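Quick notes on collecting sim demos for the pen cup task. Wrote this up fast, fix it if you see something wrong.

## Before you start

- Pull the latest Grasel scenes. The January ones have the old table height - don't mix them.
- Set the seed range. One range per person or we get duplicates.
- Gripper open, arm up and clear of the table. Every episode starts like that.
- Check the cup, marker and glass all loaded. Missing object = reload, don't record.

Let the physics settle for 2 seconds, then hit record. Not before. Early frames full of jitter are usless for training. 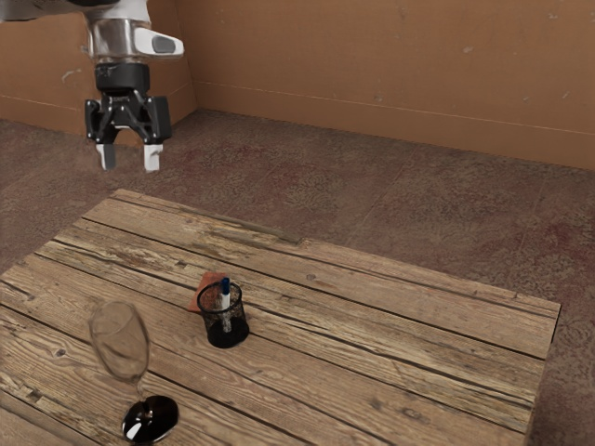

Odette Lecomte asks whether the start pose should be randomized too, so the policy doesn't just memorize one path down to the table. Yes - small offsets only, set `start_noise` in the config and leave it alone after that.

## Doing the demo

1. Move over first, then down. Diagonal swoops look fine on replay but the model learns to clip the rim.
2. Slow down over the cup. Pause a beat, line up the fingers, then go.
3. Close once. If you miss, back off and try again, keep recording. Tag it `retry`.
4. Stay away from the glass. Any contact - tag it `bump`, even if nothing falls.
5. Lift straight up, hold, stop recording.

Vary your approach a bit. Last batch was 300 episodes and nearly all came in from the same side, so the Zillbridge run trained on it fell apart as soon as the cup moved.

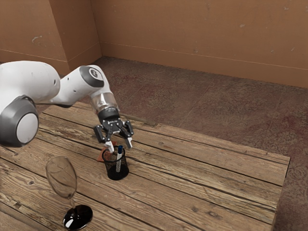

Same goes for speed. Some fast, some slow, most in the middle. Don't try to be perfect, the wobbly ones are worth having as long as they're taged right.

## Saving

Name it `task_seed_initials`. Upload to Saltano at the end of the session, not one at a time, it chokes.

Then run the checker:

`python check_demos.py --min-steps 76`

Anything under 76 steps gets kicked out. Usually means you stopped before the hold. Redo with the same seed.

Target is 2,000 clean ones before we retrain. Retries count toward that, bumps don't - those go in their own folder.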